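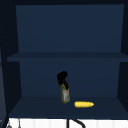 11/06/2016

Sigo con la tintada de índigo para la manta Turlow. Hoy dos madejas de lana hilada a mano – la de Bovunside, que engorda muchísimo al lavarla – y cinco muestras de tejido, todas con el mismo baño. La tina estaba a 41 grados cuando metí la primera y me pareció buena temperatura, aunque el año pasado apunté otra cosa y no encuentro la hoja (¡si alguien la ve, que me la deje en la carpeta!). 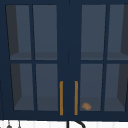

El azul que quiero para el fondo es muy oscuro, casi marino, y con dos inmersiones no llego ni de broma. Voy a probar con una más en la madeja gorda y a dejar la otra como está para la cenefa. El motivo lo tengo medio dibujado en papel cuadriculado: ventanitas de cuatro cristales, dos arriba y dos abajo, como las de las puertas de este armario, con los listones en el mismo azul del fondo. En jacquard las hebras por detrás me van a quedar larguísimas, tendré que atraparlas cada pocos puntos.

Aclarado largo, hasta que el agua deje de salir azul. Paciencia. La muestra con lana Flarberg agarró el color fatal, a manchas, seguro que no la desengrasé bien.

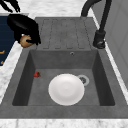

Hanan Smadi insiste en que el problema de las manchas viene de meter la lana seca en la tina, y que la Flarberg hay que tenerla en remojo desde la noche anterior. Puede ser, yo la remojé un ratito y ya. Repetir con remojo largo y comparar.

Pendiente: pedirle a Rizwan las agujas circulares, pesar lo que queda de la Fawzy, montar puntos para la muestra grande.
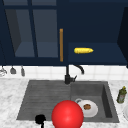
El armario azul y la mazorca, amarillo sobre marino.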